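Contact first, then torque: Hülya Güneş on whole-body control

Hülya Güneş maintains the balance controller at Irkley. She took it over when it was a single loop that treated the arms as dead weight.

"The legs solved one problem and the arms solved another," she said. "Put a hand on a table and the two disagreed. The estimator saw a push and called it a fall."

The current version, Grarkus, adds the hand as a third contact in the same optimisation. Each hand contact carries a force limit of 75 newtons, and the planner has to ask for it before the arm moves. 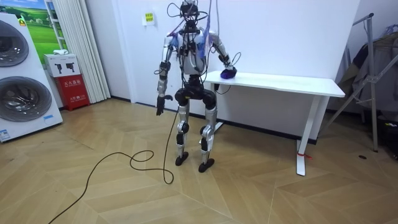 The humanoid with its left hand at the corner of the table. Photo: Ashwin Rao

Most of her time goes into logs. Ashok Nigam's replay tool steps through a run 2 milliseconds at a time and colours any tick where the solver missed its deadline.

"We keep 3000 ticks before every fault. Usually the cause is in the last six."

Asked what is left, she named contact release. The weight has to be back over the feet before the hand lifts, and the planner still schedules that by timer. A version triggered by measured force goes on the test branch in August.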